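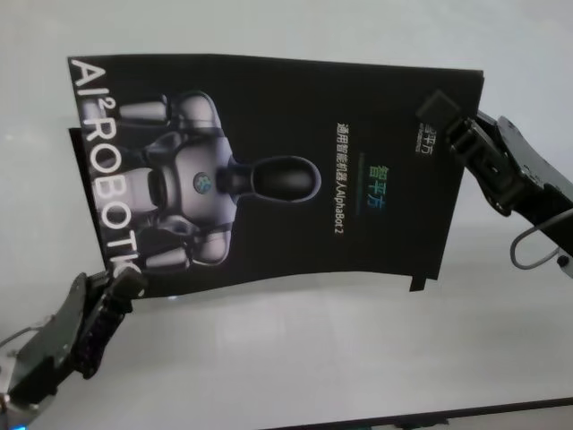
Dark printed sheet won't lie flat, and what do I do with the black strips on my white table?

Skokeck
2024-01-26

Two problems in one post, sorry, but they're both happening in the same room so in my head they're one problem.

First, the sheet. It's the black one with AI²ROBOTIC in big white capitals and a silver and grey robot on it, plus some Chinese next to "AlphaBot 2" in white, and then bigger characters in a teal to blue color that I really like. I want it up on the wall in the hallway, turned the right way up, in a plain frame with a clear front. The trouble is that it has a curve to it. Hold it by two opposite corners and the long edge bows and sags, and when I lay it down the corners come up again after a minute or two. It spent a good while rolled up in a tube before it got here, so I'm guessing that's the culprit.

I have tried:

- rolling it backward the other way (made one end worse, I think)
- leaving it under a stack of cookbooks for one night
- being impatient

The solid black is what scares me. Every time I handle it I'm worried about fingerprints and those little silvery crease lines you get on dark print. I don't know what it's printed on. It isn't thick like poster board and it isn't as thin as copy paper, that's about all I can tell you. Can I iron it? My sister-in-law says yes, low heat with a towel. My gut says please no.

Second, the table. I wanted to do the flattening there, as it's the only surface in the apartment big enough, and it's glossy so I figured nothing would leave a texture in the sheet. But it has two black strips on it, one toward the left and one toward the right, both slanting in toward the middle a bit. I got the table secondhand from a place out in Lumdale and I never asked about them. They look like matte tape to me. The end of the left one has a corner that's either clipped or starting to lift. The right one looks slightly brownish, so maybe it's older, or maybe it's a different roll altogether?

There's a wide clear stretch between them and my sheet would probably fit in there. Still, I'd like the strips gone if it can be done without wrecking the shine. What do people use? I have rubbing alcohol, cooking oil, a hair dryer and a plastic scraper that came with a phone screen protector. No idea what the tabletop is made of. It's a whitish grey and it picks up every reflection in the room. 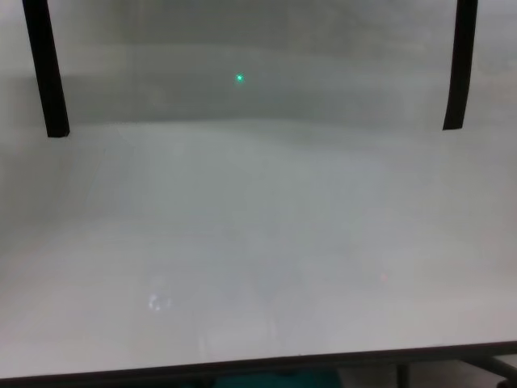
507 words

Oh, and one more thing while I'm here: does anyone know if you're supposed to put something between the sheet and the clear front of the frame? The frame I have in mind is from Mavmont and it doesn't come with one of those cardboard borders. I could add one but then I'd lose part of the lettering down the side, and the lettering is half the fun.

Thanks in advance! I'm not in a hurry, I've got until June when the hallway gets painted.

13 comments

Mavmont_hallways

Please don't iron it! If the black is toner, heat can soften it and then it sticks to the towel. I lost a concert poster that way and I'm still a bit sore about it.

One night under cookbooks just isn't long enough. What I do is this. Wash and dry your hands, or wear clean cotton gloves if you have them. Put down a big piece of clean, smooth, plain paper, lay the sheet on it face down, then put another piece of plain paper over the back. On top of that goes something flat and stiff that's bigger than the sheet, like a piece of board or a spare shelf. Then the books, spread out so the weight isn't all in the center. The stiff layer matters a lot. With books straight on top you get book-shaped dents, especially along the spines.

Then leave it for a week and don't peek. If the corners still want to come up, give it another week. A little bit of curve is fine anyway, the frame will take care of that.

I'd skip the backward rolling from here on. It can work on plain paper but it's easy to get a crimp at the tight end, and on solid black a crimp shows forever.

For the frame, I'd want a gap so the print doesn't press on the front and stick in humid weather. If you don't want a border covering the letters, look for thin spacers that hide under the lip of the frame. They cover hardly anything.

Shared 20 times

Nghiêm

Can't help with the sheet but I've taken a lot of tape off a lot of tables.

Start at the end that might be lifting. Hair dryer on low, keep it moving, maybe half a minute, then see if you can get a fingernail under the corner. Pull slowly and keep it low, folded back over itself, so you're peeling along the surface. Pulling straight up is how you take the finish with you. If it stops moving, warm it again.

You'll probably have goo left over. Try the cooking oil first: a little on a soft cloth, let it sit ten minutes, rub, then wipe with warm water and a drop of dish soap. Rubbing alcohol works faster but it can dull some glossy finishes, so test it underneath or on a back corner before it goes anywhere you'd notice. I'd save the scraper for last and hold it nearly flat.

The one thing I can't promise is the color underneath. If the strips have been there for years, the table around them may have yellowed or faded and you'll have two ghost strips where the black ones were. Can't tell until they're up. Peel an inch and look before you commit to the whole thing.

And get every trace of oil off before that sheet goes anywhere near it!!

6 comments

dustpan_and_co

just flatten it between the strips and leave them alone. if they're tape and they've stayed put this long they're not hurting anything. mine's had a strip on it since I moved in and I put a runner over it

1 comment

Skokeck

Okay, no iron, I've told my sister-in-law and she's unconvinced. I have an old closet shelf that should be big enough for the stiff layer, so the sheet goes under that tonight, on the floor in the spare room so I can work on the table separately. I'll try an inch of the left strip over the weekend and report back about ghosts. Does baby oil count as cooking oil for this? I have way more of that.

Nghiêm

Baby oil's fine. Go easy on it, it's harder to wipe off.

3975 views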